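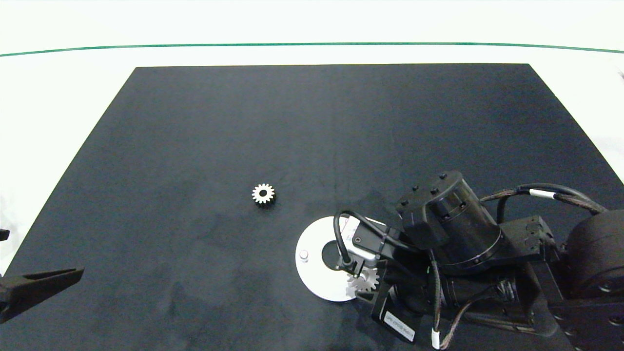 Is the Drelline open day any good for a ten-year-old?

Posted by Mehwish Arain

My daughter is mad on robots and we've got tickets for the open day in April. It's a 41 mile drive each way. Has anyone been? Is there enough to see, or is it mostly talks? 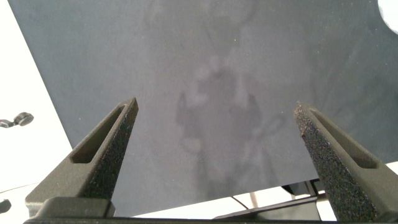
1 min read · 518 views

Kuldeep Chaudhary

Go! We went last time and I couldn't get my two away from the gear bench. You stand really close and they let the children ask anything they like — mine asked plenty. The demonstration runs for 25 minutes and then starts over, so if you miss the beginning just hang about.
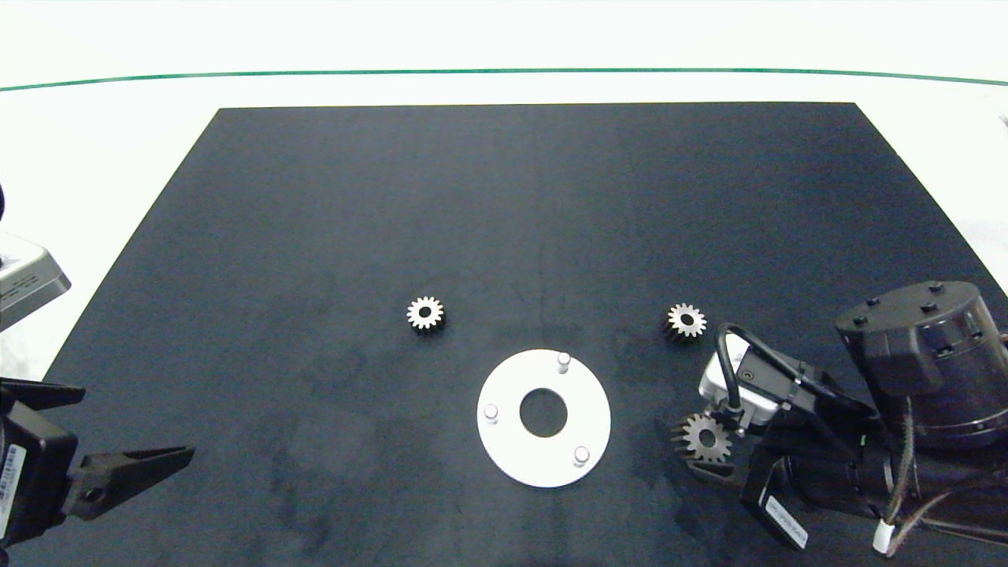

Gears, pins and the round plate at the assembly demo

Bogdan Pietrzak

parking is a pain, use the Panow side. cafe ok

Elżbieta Szczepańska

Seconding Kuldeep, it's a lovely day out, and the talks are short and easy to skip.

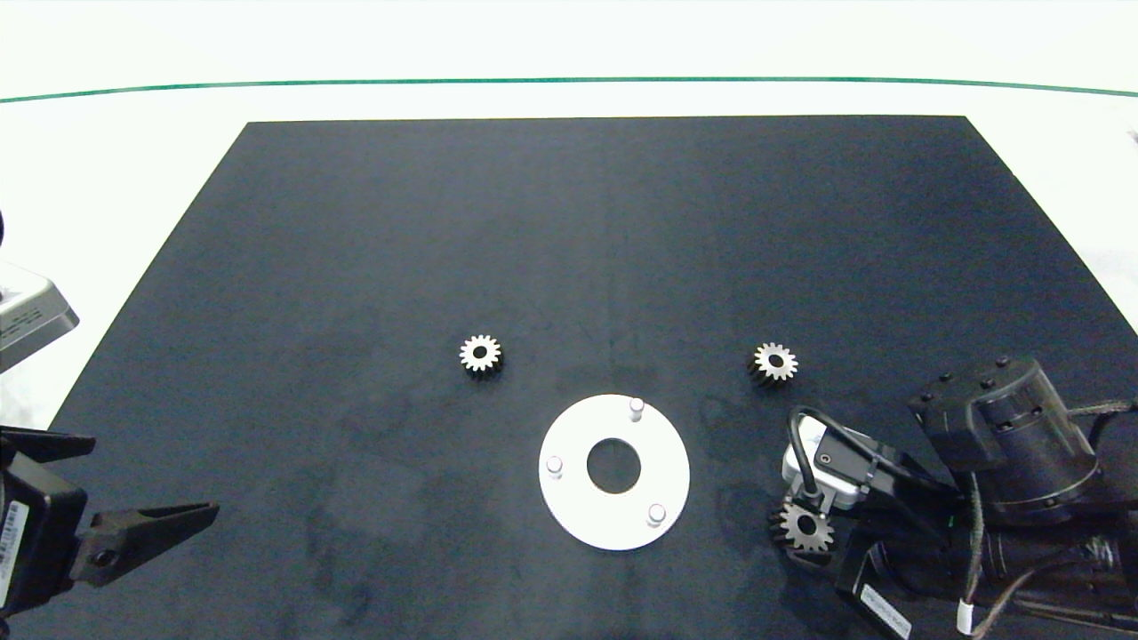
Gears were what my son talked about all the way home. If your daughter likes building things, get her to look at the round plate before anything starts and work out where everything might go. It has three short white pins standing up on it, and there are three gears too, one of them already in the right gripper, so there's plenty to guess at. Children under 5 may find it slow — the arms are careful! Take a drink, the hall gets warm.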